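Taking Apart Desktop Towers: Is It Worth the Trouble?
Project report, Reuse and Repair course, Gondstead
Tuesday, March 8, 2022

Why we chose this

In September our group was told that old office desktops are "easy to take apart and full of reusable parts." That line is from the handout Gondstead gives every new group, and it gets repeated a lot. We wanted to know if it holds up once you look inside a real tower. I had my doubts then and I still have most of them.

The plan was to study one kind of machine, a black office tower with a Dell board, and ask of each part how hard it is to get at and whether anyone would want it afterward. We set aside 20 hours for the work, and our budget for tools and spares was 300 dollars. We spent very little of it.

What is in the way

With the side panel off, the first impression is good. The case lies flat and everything faces up, so you don't need to reach around corners. The processor and the memory slots are in the open. The drives are another matter. They sit in cages over on the right, and the cables that serve them cross the middle of the case on the way.

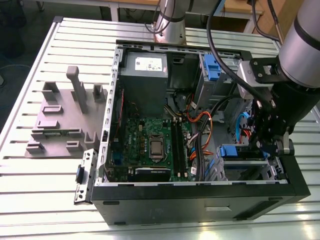
Wan disagreed with us on this at the midterm review and said that cables are the cheapest thing in the whole box, that anyone who loses ten minutes to them should just unplug the lot and move on, and that our report was making a drama out of something a repair shop does before lunch. That may be right for a shop. It isn't much help to a beginner who has to put the machine back together, and the handout was written for beginners. We left the section in and added a note to label both ends of each cable before unplugging it.

Which parts are worth keeping

Our first list of keepers was long. We cut it down after comparing it with the parts guide from Tiltasier, which has some 700 entries and still has very little to say about older towers like these.

Memory stayed on the list. Power supplies came off, as we had no good way to test them under load and didn't want to hand anyone a part we couldn't vouch for. Drives stayed on with a condition - they have to be wiped and checked first, and that takes far longer than removing them.

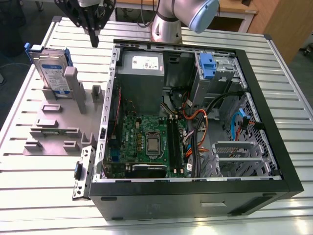 Processors were the part we argued over most. They come out with little effort once the heat sink is gone, so they look like an easy win. But a processor only fits boards of its own kind, and the people most likely to own such a board already have a working processor in it. We kept them on the list with a question mark, and I would vote to drop them.

The drive cage

The claim I trusted least was the one about "tool-free" drive bays. Skindside, whose teardown notes we used as background, repeats it without any comment. We looked at the latches, the rails and the plugs separately, because a bay can be tool-free and still be a nuisance.
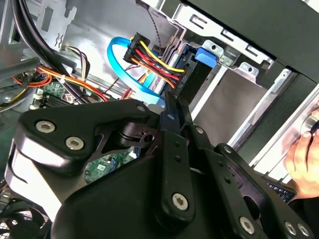
Tool-free describes the latch and leaves out everything around it. A drive still has a data cable and a power plug, and both have to come off before it can go anywhere. The blue latch sticks out from the edge of the cage where you can hardly miss it, but right next to it is the black power connector with its yellow, red and orange wires fanning out, and the blue data cable loops around in a wide arc beside that. So the color coding is a real help in finding the latch and no help at all with the plugs. The folded rails are bare sheet metal with cutouts and small tabs, and we recommend gloves for this step even though the handout doesn't ask for them.

Limits

We looked at one design only. Other makers arrange their cages differently and our remarks may not carry over. Our 20 hours also included writing the notes, so they shouldn't be read as working time on the machine.

What we would change

The handout should stop saying "easy." We would replace the word with a short table giving each part, the tools needed, and whether there is a use for it afterward. Our draft of that table has been sent to Gondstead. The row for processors is still blank.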